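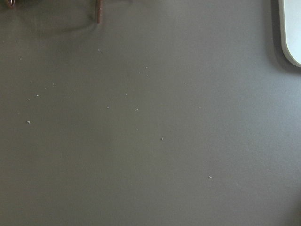 A smooth grey surface. Look for a while and you may find a little green in it.

Grey: the colour everyone forgets

Ask a class of children for their favourite colour and you will hear blue, red, green, purple and, from the one who likes to be difficult, "clear". Grey has to wait a long time for its turn. It gets used for pavements, filing cabinets, school trousers and most of December, and it never complains.

It is also a rather strange thing. You won't find grey in a rainbow, however long you stand in the wet looking for it. So where does it come from?

What is grey?

Sunlight looks white, but it is a mixture of all the colours you can see. When it lands on something, some of the light bounces off and some gets soaked up. A ripe tomato soaks up most of the blue and green light and bounces the red back at you. That is why you see a red tomato.

A white sheet of paper bounces back nearly all of the light, whatever its colour. A lump of coal soaks nearly all of it up. Grey things sit between the two. They bounce back a bit of every colour, in fairly equal amounts, and keep the rest. You could say that grey is white with the volume turned down.

If a surface bounced back 100 out of every 100 bits of light, it would be perfectly white. If it bounced back none, it would be perfectly black. Real things don't manage either. Even very good white paint keeps a little light for itself, and even very black soot lets a little escape.

How your eye sorts it out

At the back of each eye you have millions of tiny light catchers. The ones that deal with colour are called cones, and most people have three kinds. One kind is best at long waves of light (the reddish end), one at middling waves (the greenish part) and one at short waves (the bluish end).

When one kind of cone is much busier than the others, your brain announces a colour. When the kinds are evenly matched, your brain shrugs and says white, grey or black, depending on how bright the thing is compared with whatever is next to it.

That last part matters more than you would think. Your brain is always comparing. Put a scrap of grey paper on a black book and it looks pale. Move the same scrap to a white plate and it looks darker. The paper has done nothing at all. Your brain has simply changed its mind, which brains do quite often without telling their owners.

One grey or lots?

Lots. The paint shop in Sinddale keeps a wall of little colour cards, 624 of them, and 177 are some kind of grey. They have names such as Wet Slate, Goose, Old Spoon and Tuesday Porridge. People stand in front of them for ages and then buy white.

Very few of those greys are completely even. Most have a small amount of another colour hiding inside. A grey with a bit of blue in it is called a cool grey, and can make a room feel like the inside of a fridge. A grey with a bit of yellow or red in it is called a warm grey, and looks more like a mouse. Some greys lean towards green, and those are the sneaky ones – you don't notice until you put them beside something pink.

Painters have known this for hundreds of years. Many of them hardly touch black when they want a grey. They mix two colours that sit opposite each other on the colour wheel, such as blue and orange, and each one spoils the other. Add white and you have a grey with some life in it. If you have ever mixed every paint in the box to see what happens, you have already come close to this discovery, though yours was probably brown.

Why are rain clouds grey?

Clouds are made of tiny drops of water or bits of ice, and these scatter light in all directions. A thin, fluffy cloud lets plenty of light through, so it looks white. A thick cloud sends much of the light back out of the top and sides, and less of it gets down to you. So the bottom looks grey.

If you flew above that same cloud in a plane, the top would be dazzling white. The people of Arnberg, a town that had 29 cloudy days in a row last winter, were living under something beautiful the whole time. They say this was not much comfort.

Why does hair go grey?

Hair gets its colour from stuff called melanin, which is made by special cells down in the roots. As people get older these cells slow down and stop. The new hair grows in with little or no melanin, and it is usually white or see-through. Mix plenty of pale hairs with the darker ones that are left, stand back a bit, and the whole head looks grey.

Grey horses play the same trick. Many are born brown, black or chestnut and turn paler each year until they look white. Horse people will still call them grey, and will correct you if you don't. Bravo, a pony at the riding stables in Birnberg, is as white as a pillowcase and has "grey" written on all his paperwork.

Try it: make a grey ladder

You will need white paint, black paint, a brush, a saucer and a strip of paper.

Put a good blob of white paint in the saucer and paint a patch at one end of the strip. Now add the smallest speck of black you can pick up. Mix it well and paint the next patch beside the first. Add another speck, mix again, and carry on along the paper.

Go gently with the black. It is much stronger than the white, and one greedy dollop will take you from snow to thunderstorm with nothing in between.

When the strip is dry, cut a patch out of the middle and lay it on your palest grey, then on your darkest. See if it seems to change. Then show a grown-up, and ask them which grey they would paint the kitchen. Bring a snack, as they may be some time.

Words to know

Cone: a cell at the back of the eye that helps you see colour.
Melanin: the stuff that colours hair, skin and eyes.
Scatter: to send light off in lots of directions.
Shade: in painting, a colour made darker by adding black.
Tint: a colour made lighter by adding white.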